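4. Data Collection and Filtering

4.1 Collection setup

All demonstrations were recorded with hand-held grippers. No robot arm was used during collection. The operator holds the gripper, performs the task directly, and the video from the camera on the gripper serves as the main observation stream. We refer to the complete pipeline, from recording to policy training, as Rukdale. The part that handles time alignment and pose recovery is called Ona and is described in Section 4.3.

Several operators work in the same room at the same time. This increases throughput, but it also means that the wide-angle view from one gripper often contains other operators, their tools, and their work surfaces. Earlier work on hand-held collection has mostly treated the background as static. In our recordings it is not, and a large share of the trackable features in a given image may belong to people who are moving. The effect on pose recovery is measured in Section 4.4.

Head-mounted cameras are worn in addition to the gripper camera. The head view is used only for labeling and for checking segment boundaries. It is not given to the policy. We tested a variant in which both views were used as input, but the head pose at deployment has no natural counterpart on a fixed arm, and the variant was dropped after the pilot in March.

Faces are pixelated in all streams before the data leaves the recording machine. Pixelation is applied before feature extraction as well, so that the stored trajectories can be reproduced from the released video alone. We found no measurable change in pose error from this step.

4.2 View geometry

The gripper camera has a circular wide-angle lens. Straight edges in the room, such as wall and ceiling lines, appear strongly bent near the rim, and the area outside the image circle is black. We do not rectify the images before training. Rectification either discards the outer part of the view or stretches it to the point where the features there are no longer useful, and the outer part is where most of the static room structure is found.

The lower half of the image is mostly filled by the gripper itself. Figure 2 gives a typical case. The gray body covers the bottom of the view, and the pink tapered part rises from the opening in the body through the center. Features on these surfaces move with the camera and must be excluded from tracking, or the estimated motion is pulled toward zero. We use a fixed mask for the body. For the tapered part the mask is widened on both sides, so that small changes in its apparent position between recordings do not expose its edges to the tracker.

What remains after masking is the upper part of the image. In Figure 2 this region holds a large white wall with few features, a ceiling with light fixtures and pipes, and three people. The ceiling and the brick section at the back supply most of the usable static structure. The person at the upper left is close to the camera and covers part of the area where the ceiling would otherwise be visible, while the second operator, holding a gripper of their own, is farther away and has less effect on the estimate.

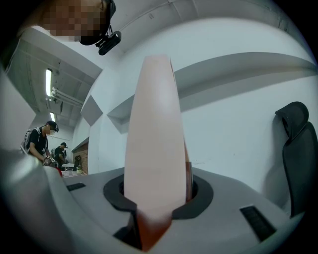

Figure 2. View from the gripper camera during collection with several people in the room. The gripper body and the pink part at the center are masked before tracking. Faces are pixelated.

4.3 Time alignment and pose recovery

Ona takes the gripper video and the inertial signal and returns a camera pose for each video frame. The two signals are first aligned by matching the rotation rate from the inertial unit with the rotation rate estimated from the images. The offset is assumed constant within a recording. Recordings in which the best offset lies at the edge of the search window are rejected without further processing.

Pose recovery then runs in two passes. The first pass builds a map from a slow sweep of the room, recorded before any task is performed. The second pass localizes each demonstration in this map. Features that fall on people are not masked explicitly. Instead, a feature is dropped if its motion disagrees with the inertial prediction in 4 consecutive frames. This rule removes most features on moving people, but it fails when a person stands still for long enough to be treated as part of the room and then moves away. Such features can survive into the map if the person was present during the sweep.

We compared this rule with two alternatives. The Isaksson filter rejects features by region, using a person detector on each frame. The Borkus filter keeps all features and lowers the weight of those with large residuals. The region filter was the most accurate when people were fully in view, but it missed people who were only partly visible near the rim, where the lens distortion is strongest. The weighting filter was the fastest of the three and gave the largest drift on long recordings.

4.4 Filtering result

The pilot set contains 349 demonstrations. After alignment and pose recovery, 325 were kept. The rejected recordings fall into two groups. In the first, the search for the time offset did not converge to a point inside the window. In the second, localization was lost during the task and did not recover before the end of the recording.

Loss of localization was most common when the camera faced a plain wall while a person covered part of the ceiling. Neither condition alone was a reliable predictor. With a plain wall and a clear ceiling, the light fixtures gave enough constraint to hold the estimate. With a covered ceiling and a textured wall, tracking continued on the wall. We therefore recommend that printed markers be placed on large plain walls when more than one operator is present, although the results reported in this paper were obtained without them.

The thresholds in this section were set on the pilot set and were not changed afterward. Policies in Section 5 are trained on the kept demonstrations only. Training on the full set, with the failed segments filled by interpolation, lowered task success and produced visible jumps in the commanded position at the segment boundaries.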